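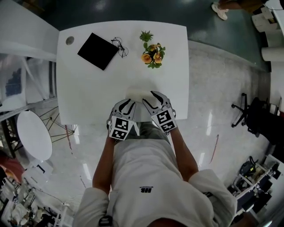 Walano hand-held gripper study: frequently asked questions

Last updated 2025-04-21

What is the study about?

We want to know whether a robot arm can learn two-handed table tasks from people who never touch the robot. A person does the task with a gripper in each hand, the motion of both grippers is recorded, and a policy is trained on those recordings. The policy then runs on a pair of robot arms fitted with the same jaws.

Who is running it?

Kiều Trịnh leads the project. Lợi Phan handles tracking and calibration, Ronaldo Layug runs the recording sessions, and Huệ Tăng does the training and evaluation. Afshin Rostami designed the current jaws and is the person to ask about hardware. The robot arms are on loan from Drulard.

Why not teleoperate the arms directly?

We did that first, and we still keep those recordings as a baseline. Teleoperation was slow in our hands. People waited for the arm to catch up, corrected, then waited again, and the policy learned the waiting along with the task. With hand-held grippers people move at close to their normal speed. They also feel the object through the handles, so they squeeze soft things less.

What are the black-and-white squares on the grippers?

They are fiducial markers. Each printed pattern is different, and the software uses them to work out where a gripper is and which way it is turned. The panels sit on the back of each gripper so that a camera looking down at the table has a good chance of seeing at least one.

What happens when the markers are hidden?

Short gaps are filled by interpolation. If a gripper is lost for longer than 2 seconds, the episode is marked and left out of training. Most losses come from a wrist turned too far inward or one forearm crossing over the other. Ronaldo now covers both in the first few minutes of operator training, and the number of rejected episodes has dropped.

What do the tasks look like?

They are ordinary tabletop jobs with small objects. Picking something up with both grippers, turning it, passing it from one side to the other and setting it down again make up most of the data. Each episode lasts up to 60 seconds. The operator stops when the task is finished or when it clearly can't be finished, and both kinds of episode are kept with a label.

Why leave other things on the table?

A policy trained on a bare table tends to fail as soon as something else is on it. We put items such as glasses, a notebook or a small artificial plant at the far side and move them between episodes. They are not part of the task. In the December runs, the policy trained with these extra items still reached for the right object after we swapped in new ones. The policy trained without them often did not.

How much data do you have?

Some 3000 episodes have passed review. Review means the tracking is complete, the jaw opening was recorded the whole way through, and the label matches what the operator did.

Has it worked on the arms?

For picking and placing, yes, and better than the teleoperated baseline. Passing an object between grippers is less reliable. The usual failure is that the first jaw opens before the second has a firm hold. Huệ thinks this comes from the jaw opening signal, which is recorded at a lower rate than position. We are testing a faster sensor now and have no result to report yet.

Does the policy need to know whose recordings it is learning from?

No operator label is given to it. We tried adding one and saw no clear difference, so it was dropped to keep the model simpler.

Do the jaws have to match exactly?

The shape and the inner pads should. When we ran the policy with an older set of straight jaws, thin objects slipped out at the tips. Small differences in the body of the gripper matter much less, as long as the distance from marker panel to fingertip is measured again and entered in the calibration file.

Can I use the data?

A first release is being prepared under the name Asis. It will contain the gripper tracks, the jaw signals and the video, with faces blurred. The Nygård recordings, made with an earlier gripper, will be released separately and should not be mixed in without recalibrating.

Can I take part as an operator?

Yes, if you can get to the lab for a session. No robotics experience is needed. You will stand at the table for most of it, so wear comfortable shoes, and let Ronaldo know ahead of time if you need to work seated.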